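Bed as sorting table, yes or no?

yolo_salinas
Trying to clear the snack stash and the little bits out of my room before the move in October. I dump the lot on the bed, on a light blue sheet, and sort from there with a bucket beside me. Mum says the bed is the worst place for it. Thoughts?

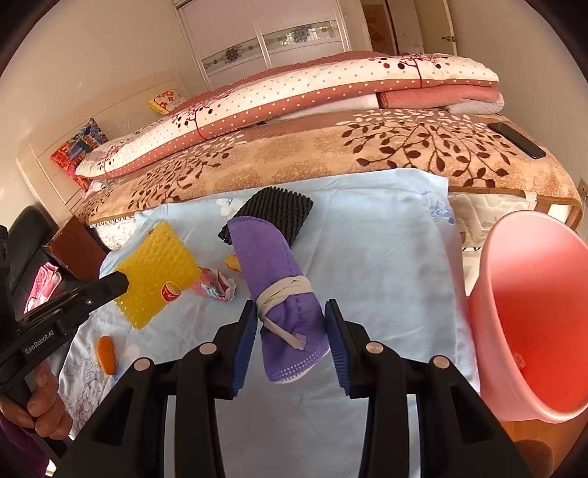
The roll with the elastic around it goes in the keep pile. Wrappers go straight in the bin.

ocampo_b
With your mum on this one. Food on bedding is how you get ants. A folding table cost me 40 bucks and doesn't need washing.

yolo_salinas
It's a sheet, it goes in the wash anyway. And I haven't got room for a table.

Osvaldo D
Not convinced by the ants, mate. Most of it's wrapped. What I doubt is the sorting. Every time I've done this I've put 35 things in "maybe" and they've gone back in the same drawer.

elvia_b
Are you keeping the foam fruit sleeves? Everyone swears they'll reuse them. I had a bag of them for 3 years and used none.

yolo_salinas
They're good around glasses!

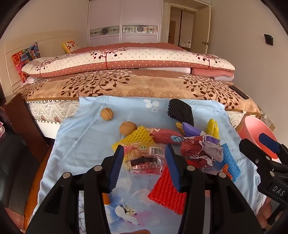

Orport Share House Club – Moving and Storage board

elvia_b
One layer of that stuff around a wine glass? I'd want to see it survive the drive. Use your socks.

ocampo_b
And the walnuts, are they staying? In the shell they'll keep, but put them in a jar with a lid.

teo_fig
Disagree with Baltazar about the table. Bed's fine if you finish before tea, because you have to clear it to sleep. I did about 300 bits and pieces that way.

Osvaldo D
Or you shove it all on the floor at 11 pm, which was my method.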